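**Shared supplies after a consolidation of offices: one register or several?**

Posted in Office Administration, Cronin Community Help

### Lisstead Branch Office

Our branch will receive the supplies of two smaller offices in February. The combined register, as sent to us, lists 1,008 lines. Many appear to be duplicates entered under different names ("marker, fine" and "fine-tip pen, black" are the same article). The supply room was fitted out for 400 lines and cannot be extended before the next budget year.

We would appreciate guidance from offices that have gone through a similar exercise. In particular, should the registers be merged before or after the goods are moved? Is it acceptable to keep small articles at the work tables and remove them from the register altogether? Staff at the tables have asked for this, and the present rule, under which every eraser is signed for, is not well observed.

### Mukusura Facilities Desk

Merge before the move. Our office did it the other way and spent most of a spring opening boxes twice.

The procedure we now follow is set out below.

1. Close both registers to new entries and agree on a single naming list. The noun comes first, then the size, then the color. Brand names go in the remarks column only.
2. Divide the articles into controlled stock and table stock. Controlled stock is anything with a serial number, a battery, a blade, or an annual cost above the limit set by your office. All other articles may be treated as table stock. Record table stock as one line per table and replenish it monthly.
3. Give table stock a fixed home off the work surface, so that it is not swept into a drawer at closing time. A wire basket fastened with zip ties is adequate for sticky notes, pens, and the like. The baskets appear in all of the pictures except the second, which shows a floral table covering and a power strip.
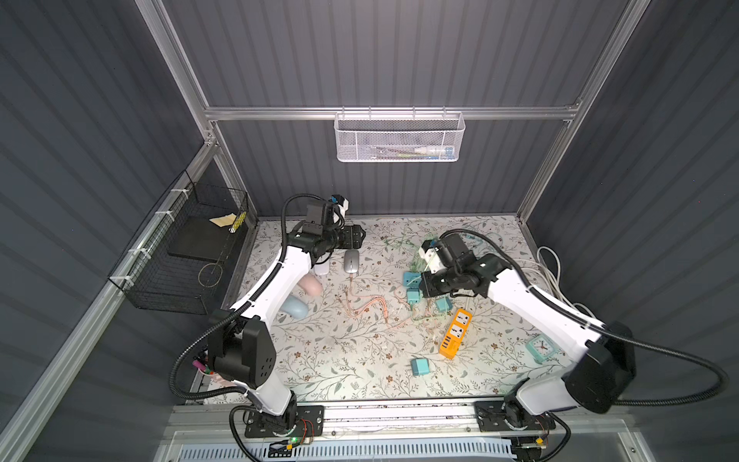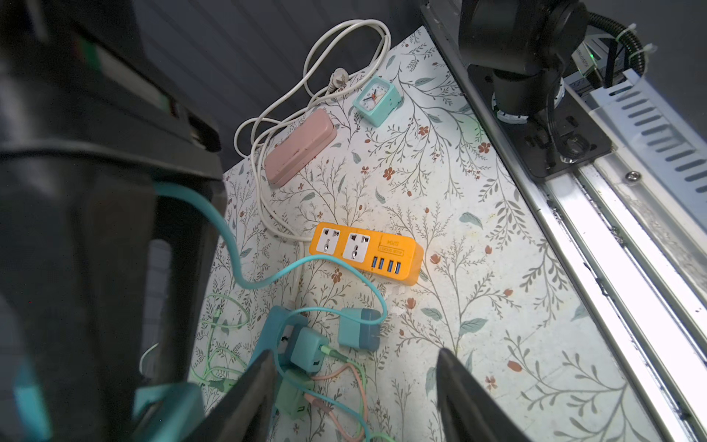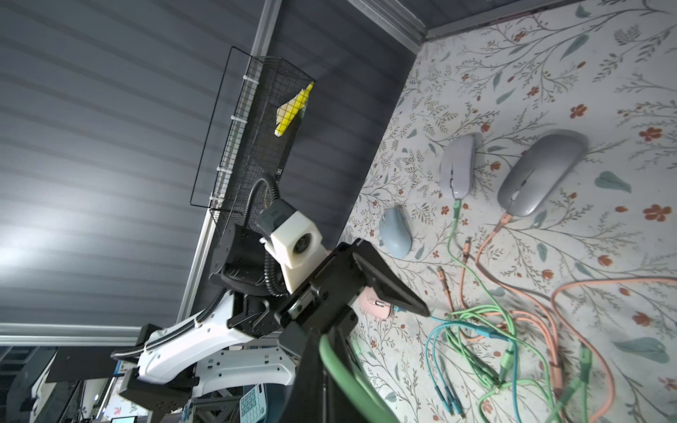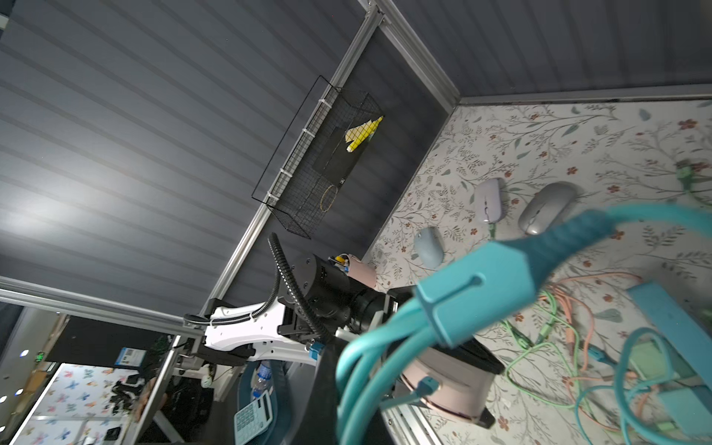 4. Move the controlled stock first, with a copy of the register in each box. Two members of staff should sign at each end.
5. Reopen the register only when the receiving office has signed for every box. Entries made during the move should be held on paper and added afterward.

By this method our own register went from 700 lines to 543. The greater part of the reduction came from step 1, and we were surprised at how little came from discarding goods.

On signing for erasers: please stop. The signature sheet costs more in staff time than the erasers do. Your auditor may hold a different view and should be asked in writing before the rule is changed.

### Irgate Stores

We agree with the previous reply in general but not with the monthly replenishment. Tables differ. In our building the mail table uses up its tape in a week, and the records table has not asked for tape this year. We replenish on request, using a card kept at each table. The card is handed in at the stores window before 10 a.m. and the goods are issued the same afternoon.

Please also consider the following before the February transfer:

- Adhesives and correction fluid should be checked for age. Old stock is not worth the cost of moving.
- Loose batteries must be packed separately, with the terminals covered.
- Keys to cabinets should travel with a named officer and never inside the cabinet.

Zip ties are suitable for light articles only. Staplers and hole punches should be kept on a shelf.

### Lisstead Branch Office

Thank you for both replies. We will merge the registers first and have written to the auditor regarding the signature rule. The replenishment card will be tried at two tables before a decision is made for the whole branch. If either office is willing to share its naming list, a copy may be posted in this thread.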